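Ranzen-Aktion: 486 Taschen abgegeben, Ausgabe startet am Samstag

Pillalura. Alte Schulranzen, Rucksäcke, Turnbeutel: In der Sammelstelle Nestent stapelt sich seit Anfang Oktober alles, was Schulkinder auf dem Rücken tragen. 486 Stück bis gestern Abend. Mehr als im letzten Jahr, deutlich mehr. Am Samstag ab 8 Uhr wird ausgegeben.

Vorher muss jede Tasche durch die Prüfung. Nähte, Gurte, Reißverschlüsse, Netzfächer, Polster. Was hält, wird gereinigt und kommt ins Regal. Was nicht hält, geht in die Flickstube nebenan oder wird zerlegt, Schnallen und Gurtbänder kann man immer brauchen. Bei hellen Stoffen ist vor allem die Polsterkante ein Problem, dort setzt sich der Schmutz fest und geht mit einfachem Abwischen selten raus.

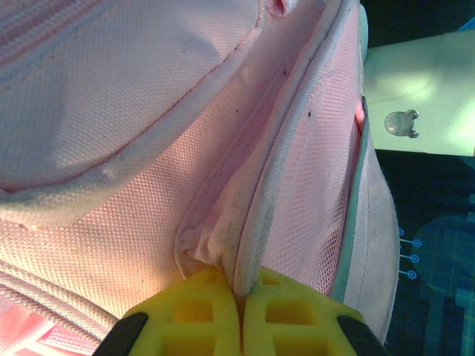
Rosa Gewebe, Netzstoff und eine weiße Polsterkante mit gräulichen Flecken.

Angenommen wird noch bis Freitagmittag. Bitte leer! Letzte Woche steckten in den Vorderfächern wieder Brotdosen, Turnschuhe, ein Schlüsselbund und ein Zeugnisheft. Die Fundsachen liegen am Tresen und können dort abgeholt werden. Wer seinen Hausschlüssel vermisst: einfach mal vorbeischauen.

Nicht genommen werden Koffer, Trolleys mit kaputten Rollen und alles mit Schimmel. Auch Taschen ohne Boden, kam leider vor. Namensschilder bitte vorher rausnehmen oder den Namen überkleben, das spart am Prüftisch viel Zeit. Kleine Löcher im Futter sind kein Ausschlussgrund, gerissene Träger auch nicht.

Gefragt sind vor allem Rucksäcke mit Reflektorstreifen. Der Schulweg aus dem Ortsteil Liang führt ein langes Stück an der Landstraße entlang, Laternen gibt es dort erst ab der Brücke. Im Herbst ist es morgens um sieben noch stockdunkel. Modelle ohne Reflektor werden auf Wunsch nachgerüstet, aufgenähte Streifen kosten zwei Euro, das Material ist aber knapp. Nachschub ist bestellt, Liefertermin offen.

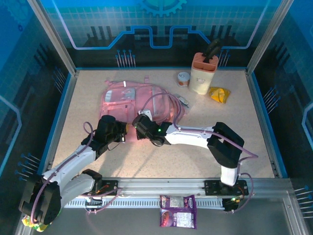 Wer einen Streifen haben will, sollte also früh kommen. Die Nähmaschine läuft am Samstag nur bis 15 Uhr, danach werden Aufträge angenommen und in der Woche drauf erledigt. Abholung dann zu den üblichen Öffnungzeiten.

Die Preise bleiben wie gehabt. Turnbeutel gegen Spende, Rucksäcke fünf Euro, Ranzen mit festem Rücken acht. Ein Stück pro Kind, Familien mit Bezugsschein zahlen nichts. Zurücklegen geht nicht, auch nicht telefonisch. Umtausch nur am selben Tag und nur, wenn noch was da ist. Anprobieren ausdrücklich erwünscht, am besten mit ein paar Büchern drin. Ein Stapel liegt bereit.

Neben den Taschen gibt es einen Tisch mit Hausrat, der sich in den letzten Wochen angesammelt hat. Geschirr, Töpfe, Kleinkram. Alles zum Mitnehmen, eine Spendendose steht daneben.

Der Erlös geht an die Hausaufgabenhilfe Sisus, die davon Hefte und Stifte kauft. Im Frühjahr reichte es für 40 Startpakete, dieses Mal sollen es mehr werden.

Parken bitte hinter der Turnhalle, die Einfahrt vor der Sammelstelle muss frei bleiben. Der Eingang ist diesmal auf der Hofseite, vorne wird noch das Pflaster gemacht. Kinderwagen kommen über die Rampe rein. Kaffe und Kuchen ab 10 Uhr, Becher selber mitbringen.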